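Ticket: Rultum perception stack, width estimate wrong when one finger is inside a bowl
Opened by: Kieran Holroyd
Assigned to: Waldemar Pawlak
Component: rultum-label (grasp segmentation), build 2415
Status: reopened

Opening report

The release note for build 2415 says thin rim grasps are "fully handled". I don't believe it. I ran the Bundlow kitchen recordings through it, the ones where white bowls are handled on a white counter, and the labeller keeps putting the grasp in the wrong place. It is most wrong where one finger is inside the bowl and the other is outside. The old build got these wrong too, but at least it gave them a low score. The new one is confident.

What I expected: object = bowl, contact type = rim, width = the gap between the blue pads.

What I got: object = bowl, contact type = body, width = the full outside diameter of the bowl. The planner then opens the fingers as far as they go and comes down over the top of the thing.

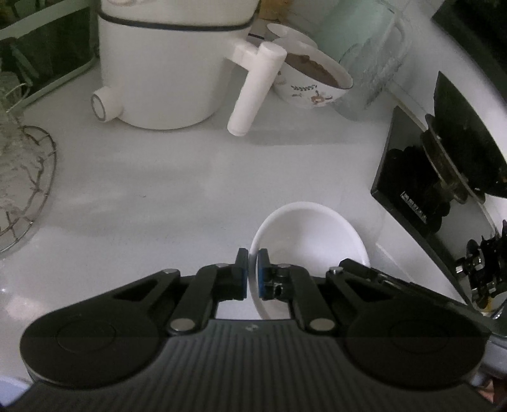

Rim between the pads, left finger outside, right finger inside. Labelled "body".

I can see why it struggles. The bowl is plain white, the counter is pale and shiny, and the links cover the lower part of the bowl. But that is what kitchens look like. If the model only copes with a red mug on a dark mat then the release note should say so.

Things already tried, none of which helped:

Cleared the cache and re-ran from raw. Same labels.
Turned off the temporal smoothing. Same labels, more flicker.
Raised the mask threshold in steps until the bowl vanished altogether. It never went through a stage of being right.
Swapped in the July weights. Contact type still wrong, score drops to something more modest.

2025-09-21, first response, W. Pawlak

Looks like a calibration problem to me. If the finger mask is a few pixels out, the rim ends up under the finger and the model has only the body left to go on. Please re-run the Irkby calibration tool and attach the output.

Reply, K. Holroyd

Done, attached. The residual is well inside your own limit. I also drew the finger mask over the pictures by hand and it sits where the fingers are. I would rather we didn't spend another week on calibration. It was calibration last time as well, and last time it was a sign error in the depth code.

Second test

I wanted to know whether the trouble was the bowl or everything near it, so I picked recordings with more clutter. 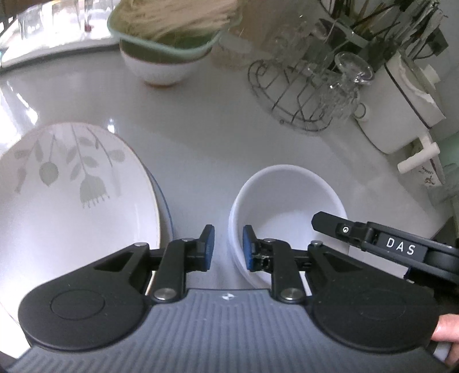 The depth prior is my main suspect. It was trained in the Tindall lab on objects standing upright on a flat surface, and it seems to assume that any large pale shape close to the fingers is part of the thing being grasped. With the patterned plate propped on its edge at the left and the small bowl just past the fingertips, the labeller merged the two and gave me one object with a width no gripper we own could manage. The plate has green stems and flowers on it and a thin brown line at the edge, so lack of texture is no excuse. I masked the plate out by hand and ran it again. The bowl came back as its own object at once, and the contact type was still "body". So I think there are two faults, and the second only shows when you get the first out of the way.

I then changed the prior weight in the config from 1,000 to 4. The merging stopped. I don't offer this as a fix, as it breaks the plain table-top set completely, but it does point at the prior and away from calibration.

Asked for by support: "Please confirm whether the fault occurs with the object in a non-standard pose." Fine. I ran a recording where the white bowl is tilted or upside down on the counter.
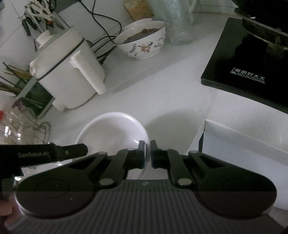
Waldemar Pawlak replied that pose should make no difference, as the contact head never sees the object's orientation and only gets the crop between the fingertips. He thought the prior weight was a red herring and that I had in effect turned the depth branch off, so of course the merging stopped. He asked for the per-branch scores before he would agree to move the ticket out of calibration.

Per-branch scores attached. Colour branch alone: contact type unsure, leaning rim on the first recording. Depth branch alone: body every time, with high confidence. Combined: body every time. If I had in effect turned the depth branch off, then turning it off is an improvement on these recordings, and I'd like that written down somewhere other than in this ticket.

On pose, the crop may not carry orientation but the depth prior does, and its output is added before the crop is taken. See line 3 of the merge step. I may be misreading it. The comment above that line describes a function that was removed in July.

Update, W. Pawlak

Line 3 confirmed. The order is wrong: crop should come first. Patch on a branch, not yet reviewed. Moving from calibration to merge step.

Update, K. Holroyd

Tried the branch. Plate and bowl are now separate without my masking anything. First recording still says "body", with a lower score. Please don't close this on the strength of the plate. I have split the rim fault into its own section below and put the planner back on manual widths for the Bundlow set until it is sorted.

Open: contact type on thin rims, depth branch.
Open: release note wording.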